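Firora 2.1 - grasp and rim planning for soft containers

Software page, last updated 13 May 2023

I'm Kyriaki Vasilakis and I look after Firora, the planning package we build here at Rellside. If you've ever asked a planner to deal with a fabric hamper, you know the pain. A plastic tote has a rim that stays where you left it. A hamper sags and folds, and swallows half your depth points while it's at it!

Firora takes head-camera video and gives you two contact points on the rim, a hand pose for each, and a confidence value for the edge between them. It works on a short window of video, so a hand covering a corner won't throw the whole estimate away.

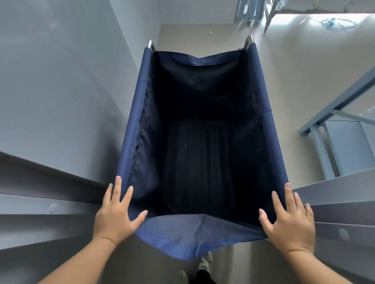
Dark fabric is what I spent most of April on. The old rim tracker wanted contrast between the inside and the outside, and with navy cloth it would happily slide down a crease and call that the edge. The new one looks for the hem first and uses rigid bits, like frame posts, as anchors when it can find them. I'm pretty pleased with it - the 2.0 tracker lost the rim in 107 of our 700 test clips, and this one loses it in 28.

You'll need a calibrated camera (wide lenses are fine, just load the distortion model) and a working arm driver. Firora talks to the Warnow controller out of the box, and there's a small adapter for everything else. Planning runs at 20 updates a second on our bench machine. 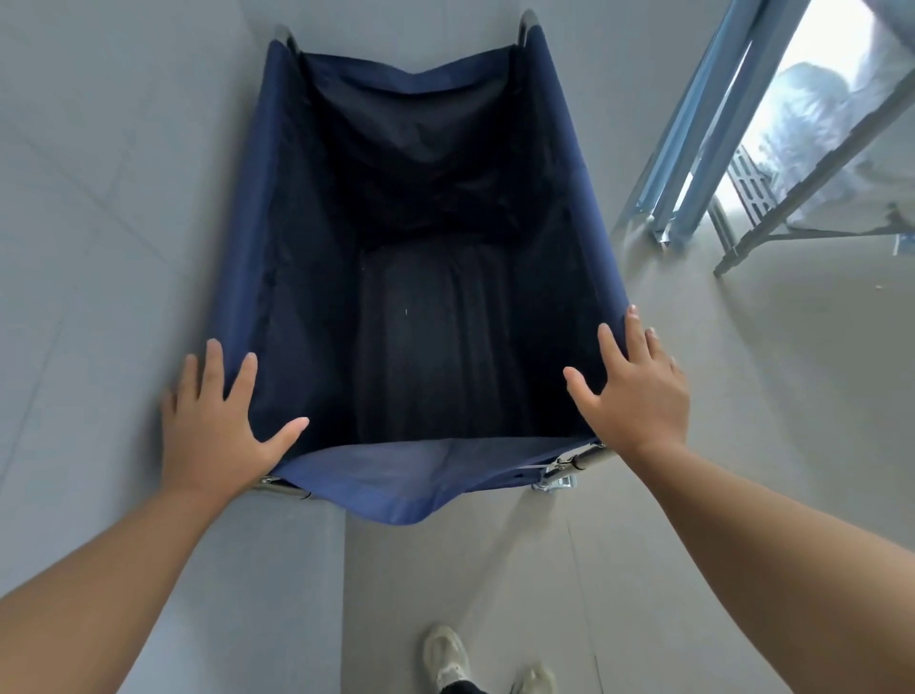
Dzifa Baidoo wrote in to ask whether the two contacts have to be level with each other, and said her own planner kept forcing symmetry and then failing on anything with a floppy side. They don't! Set pair_offset to free and each hand gets solved along its own edge, with a shared limit on how hard the two can pull apart. I leave it on free most days - the locked setting is mainly there for stiff bins.

One thing still on my list is tight spaces. The planner knows about walls if you give it a map, but it's cautious about elbows and may refuse a reach that a person would make without thinking. Try lowering elbow_margin a little at a time. 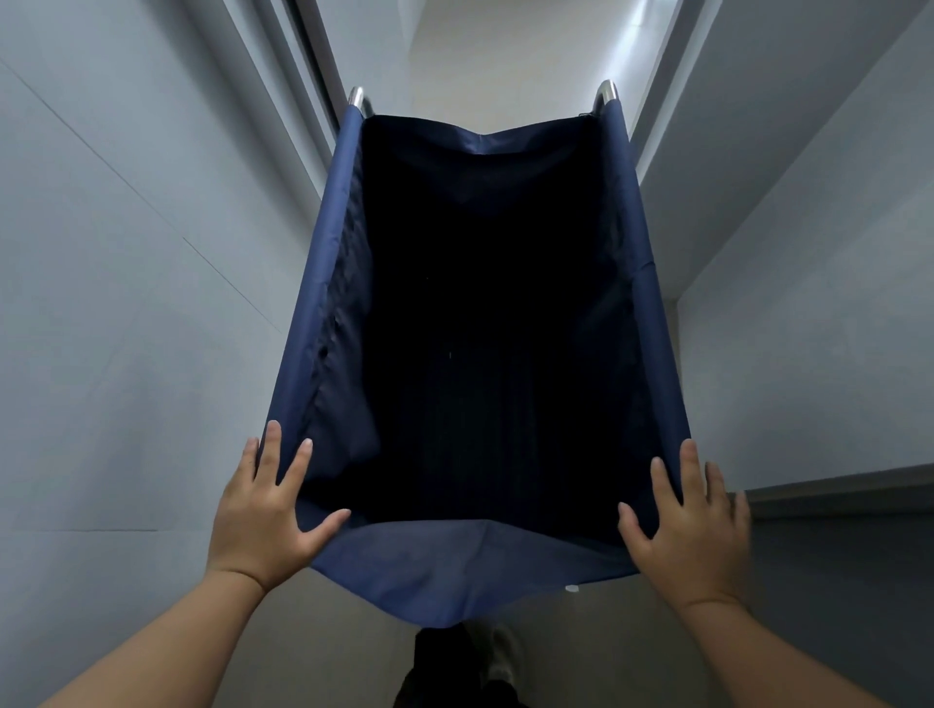 What's in the download

The planner and rim tracker
Warnow driver and the generic adapter
A clip viewer with contact overlays
Sample configs for soft and stiff containers

Licenses are per robot, and updates are included for as long as you keep the license active. Send questions through the contact form and I'll get back to you.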